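4.2 Appliance operation

The second group of tasks covers small kitchen appliances. We treat these apart from the tidying tasks in Section 4.1, where an error of a few centimeters rarely matters. A button is a small target, and a near miss usually counts as a full failure. Appliances also have states. A timer that has been set twice does not behave like one that has been set once, and a policy that loses track of the state cannot recover by repeating its last motion.

We trained one policy per appliance on the Skuneck two-arm setup, using 2,000 demonstrations in all, of which 467 involve a microwave oven. The demonstrations were collected by teleoperation at our Portela site. Each microwave episode asks for one of 3 goals: open the door, set a given time, or start the oven with the time already set. Operators were told to work at a normal pace and to leave their mistakes in the recording if they could correct them within the same episode.
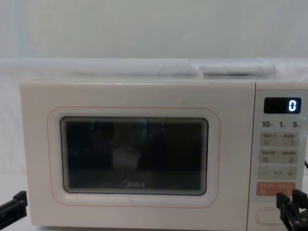

Opening the door was the easiest of the goals. The policy learned to approach the release button from the front and to keep pushing until the door moved, and most of its failures came from pressing at an angle and sliding off. Setting a time was much harder. Touch buttons give no travel and little force feedback, so the arm has to rely on the display to know whether a press was registered. The baseline policy often pressed a second time before the display had updated, which left the timer at the wrong value.

We ran 100 evaluation trials on the time-setting goal with the Flotell controller, which adds a short wait after each press and reads the display again before the next one. Double presses almost disappeared. Missed presses did not, and they now make up the larger part of the remaining errors. Figure 3 gives the split by error type.

Figure 3. Errors in the time-setting goal, by type, for the baseline and the Flotell controller. A trial with more than one error is listed under the first.

A person does this chore in a few seconds and without much thought. Our system is slower, and it needs new demonstrations when the panel layout changes. Policies trained on one panel did poorly on the second oven in the Undudska test kitchen, even for goals that needed a single press. Toledo reports a similar drop for washing machine panels. We return to transfer between panels in Section 5.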